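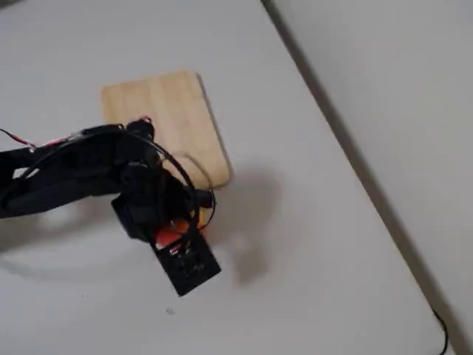
What do we want from a board on the white table? A surface that can take fruit and a knife all month, stays put, and still looks good enough that people reach for it first.

September, 7:40 in the morning, kettle on

OK, boards! I've been looking forward to this one. The old board in the prep room has a split at one end that catches the cloth every time I wipe it, and I finally get to write up the wooden one instead of complaining about the old one. Hanneke Desmet wants a page she can pin up for the snack bench, so the useful stuff goes first and my rambling goes after.

**Useful stuff**

- Light wooden board, rounded corners, lives on the white table.
- Fruit and bread only. Onions go on the plastic one (please, please, the smell never leaves).
- Wash both faces, even if only one got used. One wet side and one dry side is how a board cups.
- Stand it on its long edge to dry.
- Oil when the surface starts to feel rough under a fingertip.

I love the grain on this thing. It runs straight from top to bottom, very faint, with little streaks of darker and lighter tan, and there's a paler stripe up the middle that makes me think it's joined from strips. If it is, then the joint is the place to watch. Drag a fingernail across it every couple of weeks and feel for a ridge. The old board gave us plenty of warning and we all ignored it.

**Oil test, first round**

I tried 2 oils on offcuts before letting anything near the real board: the Flevon that was already in the cupboard, and the Dubey one Hanneke brought in. Same cloth, same number of coats, overnight on the shelf.

Flevon soaked in fast and left the wood a bit warmer in color. Water beaded nicely in the morning. Dubey took longer and was still tacky at breakfast, but the finish is lovely, really silky, and I kept picking the piece up just to rub it. For a board that gets used every day I'd go with Flevon, thin coats, wiped off hard. Hanneke disagrees and has written "DUBEY" on the back of her offcut in pencil, so we'll run it again with a longer wait.

The 300 grit was right for the last sanding. I went over the offcuts once, wet them to raise the fuzz, let them dry, went over them again. Don't skip the wetting! The piece where I did skip it felt like a peach after its first rinse.

**Apples**

The other half of the job, and the half that smells better. We need a good snacking apple that doesn't go brown while people are still wandering in. Red with some yellow in the skin is what I've been picking out, mostly by eye. Stem still on, firm at the shoulder, no soft spot around the bottom.

Cutting, for whoever is on bench duty: halve through the stem, lay the flat side down, then quarter. The flat side down part matters more than a fancy knife. The small Nisterero knife is plenty, and it fits the board better than the long one, which always ends up hanging over the side. Lemon water in the blue bowl, slices straight in, out again after a minute or they taste of nothing but lemon.
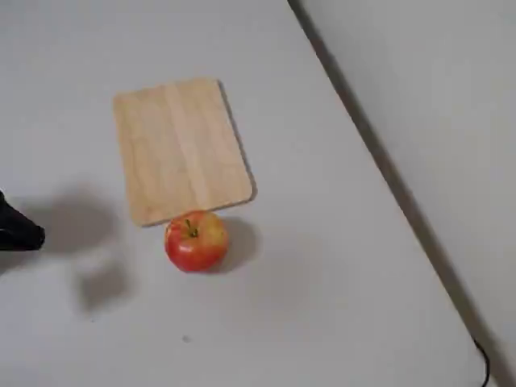
## Still to do

- Second oil round, Flevon against Dubey, with a full extra day of drying for Dubey.
- Look for a thin grip mat. Brorkska has one, catalog number 1611, but check the size before ordering. It should sit well inside the edges of the board so crumbs don't collect on it.
- Cut the old board down past the split. There's a decent cheese board left in it, I'm sure of it.
- Try apple slices in salt water next to the lemon ones and see which bowl empties first.
- Hanneke to bring back the pencil.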